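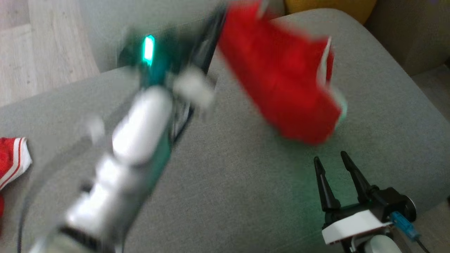 3.2 Seating as an intermediate surface

Garments entering the living room from the dryer were rarely folded where they were finally stored. In the Ullarville households the most common intermediate surface was the sofa seat, followed by the bed and the dining table. We treat the seat as a work surface in its own right and code it separately from storage surfaces such as shelves and drawers. An item was coded as "in transit" from the moment it was set down on the seat until it was carried out of the room.

Each of the 28 households was visited on two occasions. Visits lasted 30 minutes and began when the first item was placed on the seat. Participants were told to handle their laundry as they normally would and received no instruction on folding method. Coding followed the Custitz scheme for domestic textiles, with the changes described in Section 2.4. The two coders, Zlata Onyshchenko and Stepan Fedoruk, worked independently and resolved disagreements by discussion.

The Custitz scheme assigns each garment to one of 6 states, ranging from "dropped" to "stacked." Two of these proved difficult to separate on upholstery. A garment in the "bunched" state has no dominant fold line and its outline is irregular. A garment in the "bundled" state has at least one deliberate fold, but its edges are not aligned. On a hard table the distinction is clear, as a bundled garment lies flat and keeps its outline. On a soft seat the cushion gives under the fabric and the outline of both states becomes rounded. We therefore relied on crease sharpness and on the position of cuffs, collars, and waistbands. 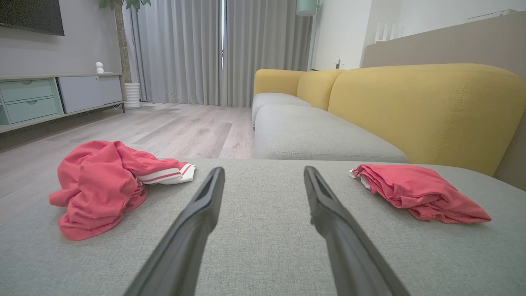
Figure 4. Two coral-pink garments in different states on a light gray sofa seat.

Trim was the more reliable of the two cues. Cuffs and waistbands are usually made in a contrasting color and remain identifiable when the body of the garment does not. Where trim projects freely from the mass of fabric, the garment has seldom been folded with intent; where it is enclosed and only an edge remains exposed, a fold has generally been made around it. Both cases occur in Figure 4. The garment on the left is crumpled, with a white section striped in red protruding from it, and was coded as bunched. The one on the right is folded more compactly, shows only a small white edge at one end, and was coded as bundled. Overhang was recorded as a separate variable, and the left garment, which hangs partly over the near edge of the seat, scored positive.

Seat upholstery also affected how far items moved after placement. Woven covers held garments in position, while the smooth synthetic covers in 5 of the households allowed overhanging items to slide to the floor. Slides were logged as events and were not counted as handling. Kovalchuk-type seats with loose cushions introduced a further difficulty, in that small items entered the gap between cushions and were lost to the coders until the seat was cleared. These items were assigned the last state observed.

Seat depth was measured from the front edge to the base of the back cushion with a Brondix steel tape. Depth was entered as a covariate in the analysis of overhang reported in Section 4.1.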